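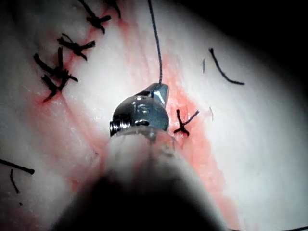 Chapter 4
Gathering Demonstrations

4.1 What counts as an example

A learning system that is to place stitches needs examples of stitches being placed. In this book an example, or episode, is one continuous recording of a single task carried out by a person at the controls. It holds three streams: the pictures from each camera, the positions of the joints, and the commands sent by the operator. All three must share one clock.

The Numader set, used in the exercises to this chapter, contains 4000 episodes. Hung and Lui divided the work into short tasks – grasping the thread, drawing it through, tying, cutting – and recorded each task separately. Of the episodes first collected, 263 were set aside after review, most of them for gaps in the command stream.

4.2 Failed attempts

A dropped thread followed by a second grasp shows the system how to recover, and such episodes should be kept and labelled. Episodes abandoned by the operator are stored apart. Section 4.5 compares two policies, one trained on 100 clean episodes and the other on 100 that include recoveries.

Before reading further, the student should revise the notes on time stamps in Chapter 3.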